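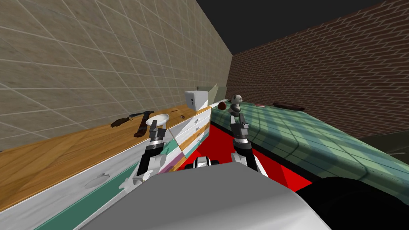 A simulated kitchen at Drornia, with a small white dish at the left gripper. The wall tiles, bricks and worktop colours are chosen afresh for different runs.

The kitchen at Drornia has no plumbing and no address. It exists as a set of files on a server in Stirdale, and on a working day it is rebuilt several hundred times, with new walls, new drawers and new objects on the worktops. A two-armed robot is placed in it, an operator takes control, and a short task is carried out and stored. The stored record is called an episode. Episodes are what the company makes.

Rosalind Szabo runs the collection side. Her team's current set is named Clundlow, after the task planner that generates its rooms, and it stood at 1,201 accepted episodes when I visited. A further 475 had been recorded and thrown out. Szabo regards the second figure as the more useful of the two.

"The accepted ones tell you what the task looks like when it goes well," she said. "The rejected ones tell you what is wrong with your instructions, your operators or your simulator. Usually it is the instructions."

The method is known as learning from demonstration. A person drives the robot through a task using a pair of hand controllers. The software records the position of every joint, the opening of each gripper and the view from the robot's own cameras, many times a second. A model is then trained to predict, from the view and the joint positions, what the operator did next. Given enough varied records it should carry out the task in a room it has not met before. How many records count as enough is a matter of argument, and most of the argument at Drornia is about the word varied.

A model trained in one kitchen learns that kitchen. If the wall behind the dish is always beige tile, the tile becomes part of what the model takes a dish to be. The usual remedy is to change everything that does not matter to the task and keep fixed the few things that do. Clundlow draws wall coverings, floor colours, cabinet fronts and worktop surfaces from separate lists and combines them without regard to taste. A beige tiled wall may meet one of dark red-brown brick, over a bright red floor. One worktop may have a honey-coloured wood grain while the surface opposite is checked in green and teal. Operators are told to ignore the decoration, and after a few days they report that they do.

The loose objects are treated in the same way. Each room holds the item named in the task and a number of others that have nothing to do with it, known as distractors. A hammer may lie on the kitchen worktop. A panda toy may sit across from it next to a piece of fruit. The model has to learn that these can be left alone, and it can only learn this from records in which they were present and were left alone.

Erzsébet Szalai, who wrote most of the placement code, said the distractors caused more trouble than any other part of the system. In the first version they were dropped from a small height and allowed to settle. Thin objects sank into the surface or came to rest on edge, and a box could trap the target against a wall. The present version tests each position for overlap and checks that at least one arm can reach the target before the room is released to an operator. Rooms that fail are discarded without being shown.

Lifting a dish is a fair sample of the difficulty. It is low and has a curved side, and the gripper has two fingers. Approached from directly above, the fingers meet the rim on both sides only if the dish is narrower than the opening. Otherwise one finger must go inside and one outside, which calls for a tilt of the wrist, and the dish tends to tilt with it. The simulator must also decide how much the fingers slip. Early episodes used a friction value so high that a dish could be picked up by one corner of a fingertip. Operators found this convenient and used it. The trained model used it too, and on the real arms at the company's Quintanilla workshop it dropped almost everything. The friction value was lowered in June, and the affected episodes were removed from the set.

Each task is limited to 77 seconds. The limit was set by watching skilled operators and allowing a margin, and it is enforced by the software. An episode that runs over is rejected, as is one in which the target leaves the worktop or an arm touches the cabinet with more than a set force. Those checks are automatic. The remainder are made by a reviewer, who watches the recording at double speed and marks it on a scale of 1 to 5. Anything below 3 is rejected.

Hesitation is the most common reason for a low mark. An operator who stops above the object to think produces a stretch of record in which nothing moves, and a model trained on many such stretches will learn to stop in the same place. Once stopped, it sees the same view and predicts the same lack of motion, and it may stay there until the time limit. Reviewers trim pauses at the start and end of an episode. They do not trim the middle, where a cut would leave a jump in the joint positions.

Corrections are handled differently. If an operator misses a grasp, backs off and tries again, the episode is kept, provided the second attempt is clean. Szabo changed this rule herself after finding that a model trained only on faultless records had no response to its own errors. It had never seen a gripper close on nothing.

Whether simulated records can replace those taken on real machines is a question she declined to answer in general. At Drornia the two are mixed, with the simulated set used first and a smaller real set from Quintanilla used to adjust the result. Real episodes cost more to collect, mainly in the time spent putting objects back. A simulated room is reset by pressing a key.

The next extension to Clundlow concerns drawers. They are already drawn on the cabinets, with recessed handles of several shapes, but in the present tasks they do not open. Szalai has a version in which they do. The runners behave correctly at low speed, she said, and she is still working on the rest.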